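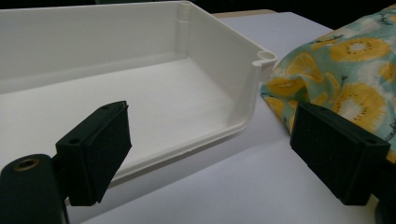

A white plastic tray on a pale tabletop.

Small shops and their missing pages

Jemness sells storage and kitchen goods from a unit in Sostton and has done most of its trade online for the past few years. Last October its owner, Mahmoud Lahlou, noticed that orders from search had dropped by 22 per cent. Prices were the same and the site was up. He assumed a bigger rival had moved in.

The cause was duller. The shop had 1495 pages, and a large share of them were copies of one another. Every size and colour of every product had its own address, and each carried the same paragraph from the supplier. Search engines had stopped listing many of them.

"I thought more pages meant more chances," Lahlou says. "I was paying someone to add them."

Karthik Debnath runs Grusteo, a two-person firm that looks after sites for small retailers. He sees the same thing most months. Shop software makes a new page whenever a filter is clicked, and owners rarely look at the full list until sales fall.

His first job at Jemness was to export every address and mark the ones that had brought in a visitor during the past year. Variants were then folded into a single page per product, with the old addresses redirected. That took three weeks. The slower part was writing. Lahlou and his daughter rewrote the descriptions for the 100 best sellers themselves, putting in the measurements and answers customers kept asking for by email.

Debnath advises against doing this in one go. He moves one category, waits a fortnight, and checks for broken links before starting on the next. He also keeps a copy of the old list, as redirects tend to get lost when a site changes theme.

Search visits to Jemness have since come back to around their old level. Sales have been slower to follow, and Lahlou still buys adverts for the busier weeks. He has cancelled the contract for new pages, and 29 products that never sold have been taken down altogether. The garden section is next, once the spring stock has been entered.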